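Idordale Open Day Recordings: README

Handheld gripper demonstrations on household cloth, recorded with visitors at the Jurnville hall
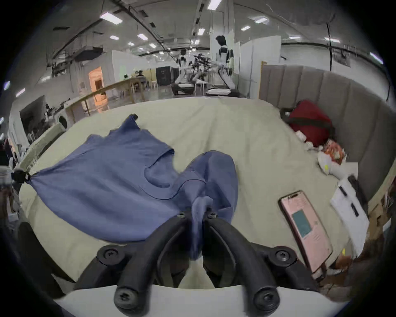
Do I need a robot to make use of these recordings?

You can get a long way with an ordinary computer and some disk space. The recordings were made by people holding a gripper tool in their hands, so what you get is video from the tool, the opening of the two fingers over time, and a short text note for each take. If you do have an arm with a two-finger gripper on it, there is a section further down on what we would check before playing anything back.

Welcome, and a word about the day

This folder holds everything we kept from the Idordale open day, which we held on a Sunday in August at the Jurnville hall. We had meant it to be a fairly quiet afternoon with a few talks and a tour, and then Dymphna Egan suggested that people would much rather pick something up than listen to us, and she was quite right (she has been kind about it since). So we put the gripper tools out, made up the bed, and let anyone who wanted to try have a go at handling a shirt with two fingers instead of ten. If you've never tried it, I do recommend it. You find out very quickly how much your other fingers have been doing for you all these years!

We ended the day with 1343 takes that we were happy to keep, from 40 visitors who signed the release form and 27 different garments and cloths, most of them from our own closets. The rest of the takes were deleted the same week, either at the visitor's request or because the tool had been set down and left running.

What is in the folder

takes/ has one subfolder per take, named by a running number. The numbers have gaps where takes were removed, and we decided to leave the gaps alone.

Inside each subfolder:
video.mp4, the view from the tool, 30 frames per second
fingers.csv, finger opening by time, from 0 (closed) to 1 (fully open)
note.txt, a sentence or two on what the person was trying to do

garments.csv lists the cloths with a plain name, a color, and a rough fabric type. Fabric types were read off the label where there was one and guessed by feel where there wasn't, and the column called "source" tells you which.

splits/ has the train and test lists. Oisín Ó Néill made these by visitor, so nobody who appears in the test list also made takes in the training list. Please keep it that way if you publish numbers, as it makes everyone's results so much easier to compare.

How the takes were recorded

Each visitor got a short lesson from Cleiton Teixeira, who showed them how to pinch a fold of cloth, lift it, and let go. Then they picked a card from a stack. The cards said things like "bring the sleeve across," "straighten the hem," "fold it in half, any way you like," and (a favorite with the younger visitors) "make it messy again." A take starts with the card being read out and ends when the visitor says "done." We didn't coach during a take, although I will admit there was some cheering.

Some takes are lovely and smooth and others are a bit of a struggle. We kept both kinds. The note will usually say if the visitor changed their mind halfway, and Mairéad Ní Chonaill went through every note afterward to fix spelling and take out names.

The view is a wide one, with dark rounded corners, and it takes in a good deal of the hall along with the bed: the long table, the ceiling lights, the white humanoid robots in the background. We haven't cropped anything. If your model needs a tighter view, please crop your own copy and say so when you report results.

Before you play anything back on an arm

The finger values are scaled to our tool. Other grippers open wider or narrower, so please map the values onto your own range first and try it with no cloth. Human wrists also turn in ways that many arms can't follow. Capucine Perrin tried a handful of takes on the Bansal arm in her lab and had to slow most of them to half speed before she was comfortable standing near it. Her settings are in extras/bansal_notes.txt.

There is no force reading. We get asked this more than anything else, and I'm sorry to say the tool we used simply doesn't have a sensor for it.

Known problems

The clock on one tool ran slow during the early part of the afternoon. Affected takes have "clock" in the flags column of index.csv, and the finger values may lag the video a little.

A few notes are in French or Portuguese. We left them as written and put an English version on the second line.

Two garments share the name "gray towel." They are different towels. Use the ID.

There is sound in the original files but we stripped it from this release, as the hall was full of people chatting.

Use and credit

You are welcome to use the recordings for research and teaching. Please don't try to identify visitors, and if a person in a take writes to you asking to be removed, send them on to us and we will take care of it in the next version. For credit, "Idordale Open Day Recordings, Jurnville" is plenty.

Thanks

To the Grorkow workshop for lending us their long extension cords and two very patient technicians, to Dymphna for the idea, and to every visitor who stood in line for a turn. We would love to do another one with kitchen things next time, so if you have a set of mismatched plates you no longer want, write to Mairéad at the address in CONTACT.txt.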